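Office walk-through checklist – front room, Skendari, 12/5/22
Filled in by Ga-eun Cha

1. Walls and ceiling – OK. I love that exposed brick (and so does dust!), so I ran a hand along the mortar and nothing crumbled.
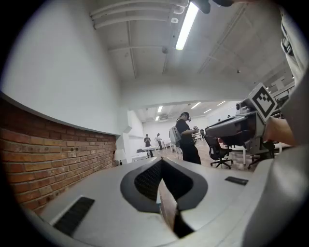
2. Doorway to the next room – OK, I walked it 3 times with my arms full.

3. Lamp cord – needs a look. It loops off behind the table near the wall, and I'd like it clipped up before December is over.
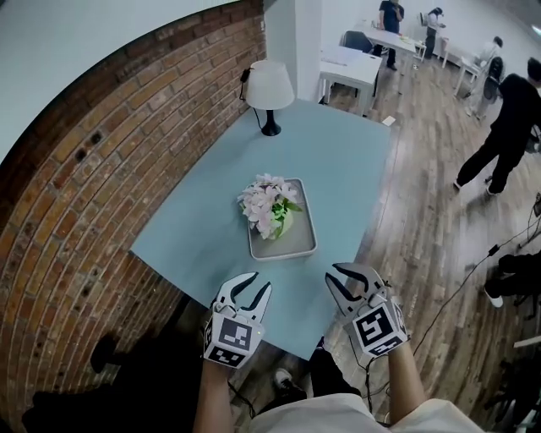
4. Floor – mostly fine, one plank squeaks. Reline quoted 278 for the repair, which seems steep to me, so I'm asking Claeys too.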